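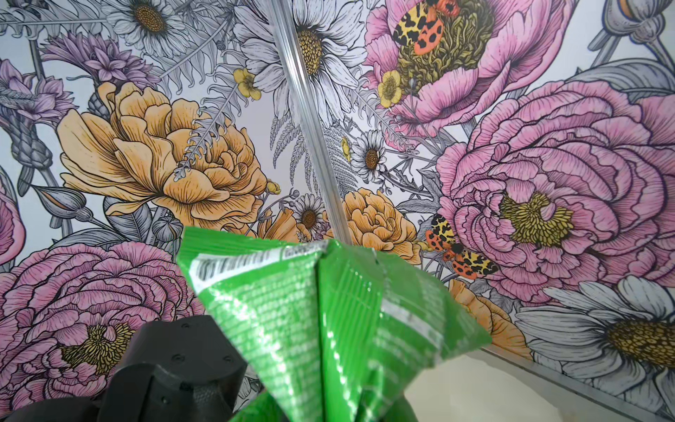

Graça Tavares wrote after the last post to ask why I keep throwing away demonstrations that succeed. Her point was that a grasp is a grasp, the bag ends up in the bin either way, and if I am paying for operator time I should keep everything that ends with the item where it should be. She also said my discard rate looked like a bookkeeping error.

It isn't an error, but it was badly explained, so I'll go through it properly.

The current task is picking up soft packaging and putting it in a bin. Snack bags mostly, foil or film, plus a few pouches. One arm, a two-finger gripper, a camera at the wrist and a second one fixed high on a post. An operator drives the arm from a leader device and we log joint positions, gripper opening, motor current at the fingers, and both video streams. Each run from home position back to home position is one episode. I collect in blocks of 20 episodes, and the project target for each type of item is 200 kept episodes. Kept is the word that matters there.

An episode gets dropped for one of these:

The operator's hand or sleeve enters the wrist view.

The two video streams drift apart from the joint log by more than one frame.

The grasp works, but only after the operator pauses in mid-air for a long time.

The operator uses information that neither camera had.

Graça's complaint is about the last two. Both of them usually end in success.

Take the pause first. A person driving the arm stops above the bag to think. The log shows the arm holding still while the picture holds still. A policy trained on that learns that when the picture looks like this, the right action is no action. At run time it gets there, holds still, sees the same picture, and holds still again. I have watched a trained policy hover over a bag of chips until I hit the stop. You can trim the pauses out afterward, and I do trim short ones with a script that looks at joint speed. Long ones I don't trust, because the operator often drifts a little during the pause, and after cutting you get a jump that the arm never made.

The hidden information problem is worse and harder to catch. Our operators sit close to the cell and can see it directly. When the bag is between the fingers, the wrist camera often can't see where the second finger is touching, and the overhead view is blocked by the arm itself. The operator leans over, looks from the side, and makes a neat correction. Nothing in the recorded data explains the correction. To the model it is noise with a confident look to it. We now put a screen between the operator and the cell, and the operator drives from the two recorded streams only. Success dropped right away, and the data got better. I'm fairly sure of the second part. I retrained on an equal number of episodes from each setup, and the screened set gave a policy that missed less and closed on air less often.

Foil has its own troubles. Highlights move across the creases as the wrist moves, so the same bag from two slightly different angles can look like two objects. Exposure on the wrist camera was automatic until this summer. A shiny fold would fill part of the view, the camera would darken the whole picture, and the wall behind would change color halfway through the approach. Exposure and white balance are now locked at the start of each block. Some highlights clip. I accept that.

Backgrounds. I've switched to busy patterned backings for part of the collection, large florals and similar, with the rest on plain panels. Early on everything was shot against plain gray and the policy did well, then fell apart when somebody leaned a cardboard box against the cell wall. With patterned backings mixed in from the first block, the training loss comes down slower and the result holds up better when the surroundings change. The backing gets swapped between blocks, never inside one, and the backing name goes in the block header. If a block header is missing its backing name the whole block is set aside until someone can match it from the video.

Gripper force is the other thing. A stiff box tells you when you have it: the fingers stop and the current rises. A bag full of air and chips gives way, the current climbs slowly, and there is no clean edge in the signal. My first operators closed until the bag looked held, and every one of them had a different idea of held. The final gripper opening was all over the place for the same bag in the same pose. So the instruction sheet now says to close at a steady rate and lift when the current passes a marked line on the display. The line is also drawn into the lower corner of the operator's view only, and stays out of the recorded stream. Before I changed that, it was in the recorded stream, and the model picked up on it beautifully. Two blocks lost.

Software notes for anyone copying the setup. Recording runs on Holorberg, which is our own logger and not much more than a queue, a clock and a disk writer. Review is in Gebru, the small viewer Catarina Sequeira wrote. It plays both streams side by side over the joint plot, and one key marks keep, another marks drop, and a third asks for a reason code. Catarina insisted on the reason code and I resisted it for months. It adds a second or so to each drop. It is also the only way I could answer Graça's question with something better than a feeling.

Looking at the reason codes since August: in the unscreened blocks, dropped episodes ran at about 30 percent. The largest share were long pauses. Sync failures were second, and nearly all of those came from one bad USB hub, since replaced. Sleeve in view was rare. Hidden information was almost never marked, and I take that as a weakness in the review process. A reviewer looking at the recorded streams can't easily tell that the operator saw something the cameras missed. All you can see is a correction that arrives a little early.

Graça's other suggestion was to keep the failed grasps too and label them. I do keep some. If the fingers close, slip off the bag, and the operator backs up and tries again within the same episode, the whole thing stays in, provided the recovery is clean. Those are worth a lot. Without them the policy has never seen a bag that has just been shoved sideways, and it has no idea what to do after its own mistakes. I ask for 6 of these in each block. The operator is told to start the first attempt slightly off, let it slip, and recover. Staged slips look a bit different from real ones, mostly in that the approach is too calm. I mark them with a flag so they can be weighted down later if needed. To keep the bad approach itself from being learned, the part before the slip is masked in training and only the recovery counts toward the loss.

Episodes that simply end in failure go into a separate folder called Brirkness, for reasons that go back to an old machine name. They aren't used for imitation. I want them for a success classifier at some point, and it would be silly to throw out the video.

On pose variety: bags start flat, leaning against the wall, on a side seam, and seam up. The operator gets a random pose card before each episode. Left to themselves people put the bag down the way they find easiest to pick up, and after an hour every bag in the cell is in the same place with the same face toward the camera. The cards were printed from Cetow, our scheduling script, which also picks the item. It doesn't yet control which side of the bag faces out, so the barcode side is probably overrepresented in the seam-up poses. I'll add that to the card before the next round.

Open items. The fingertip pads wear, and worn pads need a higher closing current for the same bag, so the marked line should really move with pad age. Right now I change pads every Friday and pretend they're constant in between. I'd also like a second operator on the pouches, as all of the kept pouch episodes so far are from one person and the approach path shows it – always in from the left, always a slight wrist turn just before closing. The next batch starts with pouches on the patterned backing, screen up, locked exposure, new hub.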